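Folding shirts on the bed – does it save any time?
Household > Laundry and linen

marwa_ek
Every guide says to fold on the bed because there's more room. I've tried it since May and I'm not convinced. My T-shirts come out worse than they did on the ironing board. The Nestus folding sheet claims you'll do 100 items without a crease. Who tests these things?
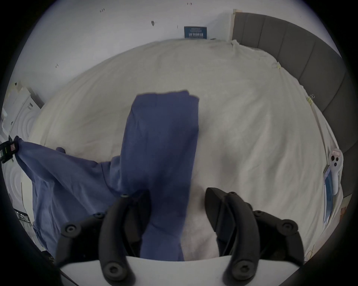
skirkton_sub
I'd blame the bed before the method. A mattress gives under your hands, so any line you press in goes straight out again. A sheet makes it worse if it's rumpled, like the off-white one there with the blue top bunched up on it. Pull the sheet tight first, or don't bother.

Nafula S
Disagree. I've folded on a bed for years and my shirts are fine. Lay it face down, sleeves in, sides in, then up from the hem. You're all making it sound like engineering.

marwa_ek
Fine by whose standard, though? Mine look fine until they've been in a drawer for a night.

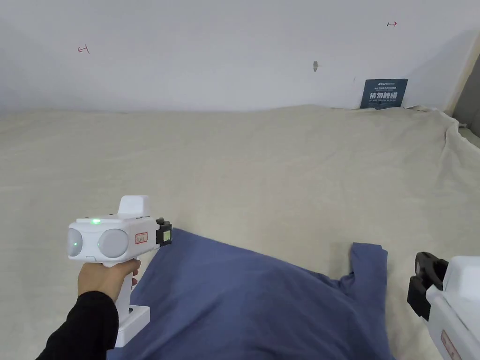 Nafula S
Then your drawer is too full. Try fewer shirts before you buy a gadget. I had a Matovgate folding board and it went to the charity shop.

kheri157
The board works for me, but only on plain tees. Anything with a collar fights back. And two people pulling a shirt straight beats any board, if you can find a second person willing.

skirkton_sub
Willing is the hard bit. I also doubt pulling does much for old cotton. It stretches the hem and you get that wavy edge.

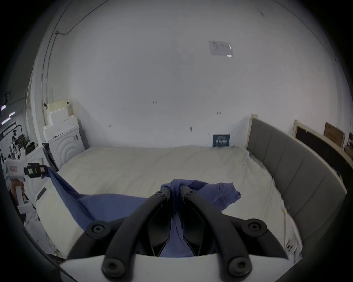

kheri157
Only if you yank it. A gentle tug at opposite corners, then lay it down. I'm not wringing out a mop.

Halima N
Has anyone tried rolling? Takes me 2 minutes for a small pile.

marwa_ek
Tried it. Rolled shirts look like rolled shirts. I'm going back to the ironing board for a fortnight and will post again if it's any better.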